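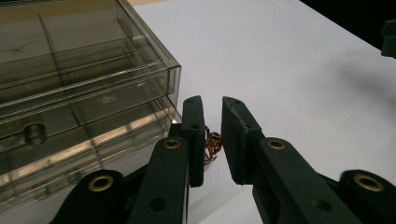

The Urketti gripper comparison is a bench procedure for testing two-finger parallel grippers, hand-held as well as arm-mounted, on small household tasks. It was first written for the Rarine workshop, where different finger shapes had to be judged under the same conditions, and later it was taken over by other users of the Huttunen linkage. The objects in the procedure are ordinary ones that a person opens, lifts or moves without thinking. Translucent drawer organizers belong to the more difficult group, as the smoky plastic lets the inner partitions show through as faint lines, and the small rounded knob has the same color as the drawer front behind it. For a camera mounted on the gripper, the edge of such a drawer is often less clear than the reflections on it.

Background

Before the procedure existed, grippers at the workshop were compared mostly by closing force. This gave a clear number, but it said little about how a finger behaves on a small handle. A gripper with high force could still slide off a knob when the two fingers did not meet it at the same height. The procedure therefore records the result of a complete task, and the force is noted only as additional information.

Equipment

The reference tool is a hand-held gripper with black fingers carried on linkage arms. The arms turn on brass bushings. The camera is fixed behind the fingers and looks forward over them, so that the fingers stay in view during the whole task. The same fingers can be moved to a robot arm, which makes it possible to compare the hand-held result with the automated one.

Two controllers are in common use. The Flamo controller closes the fingers at constant speed and stops when the motor current rises. The older Huttunen controller uses a fixed closing position that must be set for every object. Both are permitted, but results from one should not be mixed with results from the other in the same table.

Test procedure

Each finger set performs 30 attempts on each object. The object is placed on a white table at a distance of 400 mm from the starting position of the gripper, and it is turned by a small angle after every attempt. For a drawer, the attempt is successful if the drawer is opened and closed again without moving the housing. Lifting the housing is counted as a failure, also when the drawer opens.

The light is not specified in detail. The text of the procedure asks only that it comes from above and remains the same for all finger sets in one comparison.

Results

In the October comparison at Rarine, narrow fingers opened the drawer in more attempts than wide fingers when the knob was close to the corner of the housing. Wide fingers were better with flat lips, where they could pull along a longer edge. Over all objects, the narrow set reached 145 successful attempts and the wide set 134. The authors considered this difference too small for a general recommendation.

Criticism

Some users have remarked that a white table is an easy background and that the results become worse on wood or patterned cloth. Others find the rule about the housing too strict for light objects, which a person would normally hold with the second hand. A version for two grippers has been proposed at Urketti but has no agreed scoring yet.

See also

Parallel gripper
Wrist camera
Linkage backlash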